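Todbridge Gripper and Camera Comparison: Frequently Asked Questions

Last revised 29/08/2022

Scope

These answers cover the simulated kitchen comparison only. Questions on the physical bench in Allemberg go to Sang Bùi. Questions on licensing are handled on the downloads page.

What is being compared?

Two parallel grippers, two camera placements and two arm controllers. The grippers are the Birkine short-finger and the Birkine long-finger. The camera placements are wrist and body. The controllers are the stock joint-position controller that ships with the simulator and the Đoàn impedance controller, which was written in-house and is released with the logs. Each gripper was run with each placement and each controller. Object set, counter layout and lighting were held constant within a block and changed between blocks.

Which objects are in the set?

Produce, cookware and a small number of tall containers. Produce is scored separately from cookware, as the contact geometry has little in common. A potato has no flat faces and no handle, and a parallel gripper gets two small contact patches on it at best. A pan can be taken by the handle or the rim, and the scoring script accepts either.

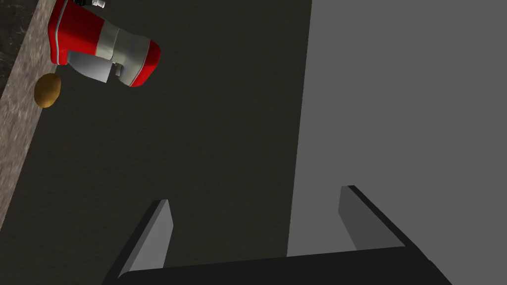

Mélanie Lavoie

How is the wrist camera mounted?

Behind the palm, looking along the fingers. Both fingers stay in view at all times when the jaws are open, and the gap between them shows whatever is beyond. The palm takes up the bottom of the view. We left it in. Cropping it off was tested in May and made the grasp predictor slightly worse on the long-finger unit, probably by removing the reference it was using for roll.

Does the wrist view ever include the other arm?

Yes, often. When the arms work at the same counter, the second arm comes into the wrist view at a distance and can hide part of an object or sit very close to one. A potato below a gripper tip, with only a narrow gap between them, is a hard case for the segmenter. The usual error is to merge the potato with the nearest finger into one region. The released masks label each arm separately, so this error can be measured directly. Do not filter these samples out. Results computed on the filtered set are not comparable with ours.

Why is there so little texture on some of the surfaces?

The counter and floor materials are drawn from a fixed library, and the library includes plain ones on purpose. Dark, finely mottled stone and flat gray planes give a feature tracker very little to hold on to. If your method depends on visual odometry from the wrist view, expect it to drift over those materials. Use the logged joint states as the reference.

How many runs were made?

The full set contains 1978 runs. A run starts with the arm at its home pose and ends at release, drop or timeout. Runs that ended on a simulator fault are excluded from the total and listed in a separate log.

What is the timeout?

90 seconds of simulated time. Wall-clock time depends on your hardware and is not reported.

What counts as a successful grasp?

The object has to leave the counter, stay between the fingers through the lift, and be released inside the target region. Rotation in the grip is permitted. Sliding is permitted up to 10 millimeters along the finger. Sliding is read from the simulator state and not estimated from the images. Contact with the second arm during the lift is recorded but does not fail the run.

An earlier version of the scoring script counted a push into the target region as a success. That was a bug. It affected the potato and the other rolling objects most. If your script header does not mention Thu Tiêu's correction, you have the old one and should download it again.

Which gripper did better?

It depends on the object class. The long-finger unit was ahead on produce with both controllers. The short-finger unit was ahead on pan handles, where the long fingers tended to meet the counter before the handle was fully inside the jaws. On tall containers the difference was within the spread between blocks, and we make no claim for either.

Anyone choosing between the two for mixed work should look at the per-object table before the summary table. The summary weights all objects equally and hides the handle result almost completely.

Is finger friction the same for both?

Yes. Both use the same pad material model and the same coefficient. Real pads wear, and the simulation does not model wear. Thịnh Đồng ran a short sweep of the coefficient with the Đoàn controller. The ranking of the two grippers on produce did not change over the range he tried. On cookware the ranking did change at the low end. The sweep is in the supplementary folder and is not part of the main total.

How does the body camera differ?

It sits on the robot body and sees the arm, the counter and a good part of the room together. It gives up resolution at the contact point and gains context. Objects on the counter are small in this view, and the gripper can appear larger than anything it is meant to pick up. 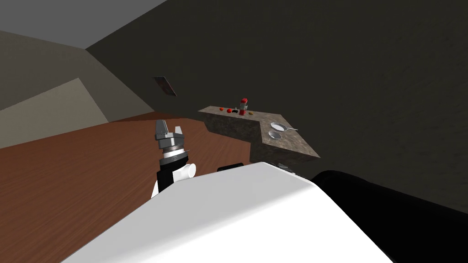

Camera roll is a test variable in the body placement, applied as a fixed rotation about the optical axis at the start of a block and never changed in the middle of a run. It was added after an early controller trial in which the policy had learned to treat the bottom edge of the image as the direction of gravity. Under roll, the horizon slopes down from right to left and the counter slopes with it, so a policy with that habit reaches along the wrong line. The gripper-to-counter distance is also easy to misjudge from a single body view. With open jaws held well short of the produce, only the strip of floor between them tells you how much travel is left. The two frying pans on the forward wing are a separate problem: they overlap from this side, and a detector that returns one box for both will usually place its grasp on the larger one regardless of which was requested.

Can I correct the roll before inference?

You can. The roll angle is in the block header. State in your write-up that you used it. We list corrected and uncorrected entries in separate columns, and an entry with no statement goes in the corrected column.

Why does the robot body cover part of the view?

It is part of the robot, and a physical camera in that position would have the same obstruction. No cutaway is applied. The same holds for the second arm. A planner that needs the hidden region has to move an arm or switch to the wrist view, and the cost of doing so is included in the run time.

Can both cameras be used together?

The logs contain synchronized images from both, so you can train on the pair. The published comparison uses one at a time, to keep the placements separable. A paired baseline is planned and has no date yet.

How do the two controllers compare?

The stock controller is faster in free space. The Đoàn controller is slower to approach and more tolerant of a bad height estimate, since it yields on contact with the counter. The difference shows up most with the body camera, where height estimates are worse. With the wrist camera the two are close on produce.

The stock controller has one failure worth knowing before you use it. If a finger touches the counter edge during descent, it keeps driving to the commanded position and the contact solver pushes the arm sideways. The object is frequently struck. These runs are tagged "edge contact" in the log and are kept in the total.

What gains were used for the Đoàn controller?

The defaults in the released configuration file, for every block. We did not tune per gripper. It is possible that the long-finger unit would benefit from lower stiffness across the closing direction. Thu Đinh has a partial result on this, too small to publish.

Is the closing force the same in all runs?

The force limit is 12 newtons for both grippers. The limit is low enough that the tomato model does not trip the damage threshold and high enough to lift the heavier pan by the rim. Lifting it by the end of the handle exceeds what the pads can hold against rotation, and the pan tips. Tipping alone is not scored as a failure. Most tipped pans slide past the limit shortly afterward and fail on that rule.

How large is the download?

Over two terabytes with images. The state logs can be downloaded alone and are small enough for an ordinary laptop. Start with those if you only need the scoring results.

Do simulated results transfer to the Allemberg bench?

We have not shown that they do. The bench uses the same finger geometry and different pads. Initial trials agree with the simulation on the direction of the pan handle result and disagree on one of the tall containers, where the physical object flexes and the model is rigid. No transfer claim should be cited to this page.

My scores differ slightly from the published ones. Why?

Check the simulator version first, then the random seed, then whether the segmenter was run at full resolution. Downscaling the body view loses the small objects before it loses anything else. Differences in the last digit of the success rate are normal across graphics drivers and need not be reported.

Where do I report an error?

Use the issue form on the project page. Include the block identifier, the run index and the script header. A screenshot alone is not enough to locate a run. Label errors are corrected in the next release and listed in the change log; scores already published are left as they stand until the table is recomputed in full.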